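Rapport d'avancement à mi-parcours
Projet Langlois : conservation et transmission des savoirs de la teinture végétale
Destinataire : Fonds Bramham, à l'attention de Mireille Chauvin
Rédaction : Ludivine Brunet, coordination du projet

Période couverte

Le présent rapport porte sur la période allant de la signature de la convention à la fin mars. Il fait suite à la note de démarrage et reprend le même plan. Les dépenses détaillées figurent dans le tableau transmis séparément.

Rappel des objectifs

La convention prévoit l'inventaire des carnets de recettes de l'ancien atelier Langlois, la reconstitution d'une partie des teintures qui y sont consignées, et un cycle d'ateliers ouverts aux habitants. Un livret imprimé doit clore le projet.

Inventaire des carnets

Les quatre carnets ont été dépouillés en totalité. Deux sont en bon état. Le troisième a souffert de l'humidité et ses dernières pages ne se lisent que partiellement. Le quatrième contient surtout des comptes de fournisseurs, avec quelques recettes notées dans les marges. La transcription a pris plus de temps que prévu à cause des abréviations employées pour les mordants : « al. » désigne tantôt l'alun, tantôt un mélange dont la composition n'est donnée nulle part. Nous avons conservé l'abréviation telle quelle dans la transcription chaque fois que le doute subsiste.

Trente recettes ont été retenues pour la reconstitution. Les recettes à base de sels de chrome ont été écartées, conformément à ce qui avait été convenu avec le Fonds.

Culture et approvisionnement

La parcelle de Wolodano a été préparée à l'automne. La gaude a bien levé. Le pastel a été en partie mangé par les limaces et devra être ressemé au printemps. La garance, plantée en racines, ne sera pas récoltable avant la fin du projet ; nous achetons donc de la racine séchée auprès de la coopérative Bomo, qui nous fournit aussi la laine en écheveaux. Le prix de la laine a augmenté entre la commande d'essai et la commande principale, d'où le dépassement constaté sur la ligne « matières premières ». Il est compensé par la ligne « déplacements », peu utilisée jusqu'ici.

Essais de teinture

Les jaunes de gaude sont réguliers et tiennent correctement à la lumière. Les rouges de garance tirent vers le brun dès que le bain chauffe trop ; une consigne de température a été ajoutée aux fiches. Les bleus posent davantage de difficultés. La cuve de pastel n'a donné que des gris clairs, et nous reprendrons ces essais avec une autre méthode de fermentation.

Chaque essai réalisé fait l'objet d'une fiche avec échantillon cousu. Les fiches sont rangées par plante puis par mordant, ce qui facilite les comparaisons.

Ateliers publics

Trois ateliers ont eu lieu, avec jusqu'à 30 participants par séance. La demande dépasse la capacité de la salle. Les participants souhaitent surtout repartir avec un écheveau teint, ce qui oblige à mordancer la laine à l'avance. Un atelier destiné aux scolaires a été reporté à la demande de l'établissement.

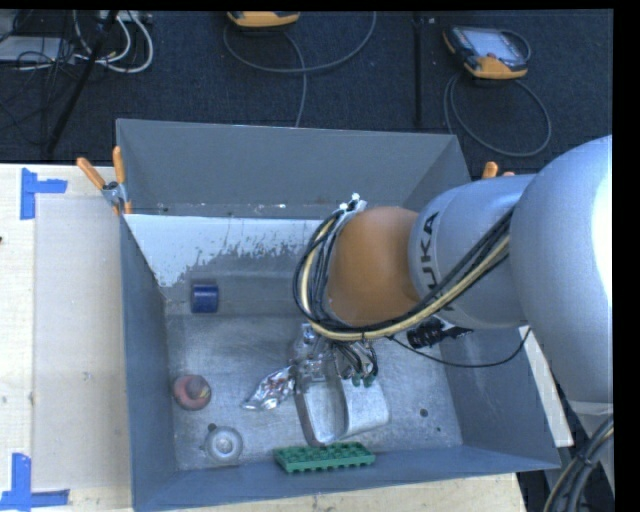 Difficultés rencontrées

Le retard principal concerne les bleus. L'eau du réseau est très calcaire et modifie certaines nuances ; nous utilisons désormais de l'eau de pluie pour les bains de garance et comparons les résultats. La maquette du livret n'a pas commencé, le choix définitif des recettes dépendant des essais en cours.

Suite du projet

Prochaines étapes :
- nouveau semis de pastel à Wolodano
- reprise des essais de bleu
- report de l'atelier scolaire avant l'été
- consultation de deux imprimeurs pour le livret

Nous demandons au Fonds l'autorisation de transférer le solde de la ligne « déplacements » vers les matières premières. Le montant total de la subvention reste inchangé.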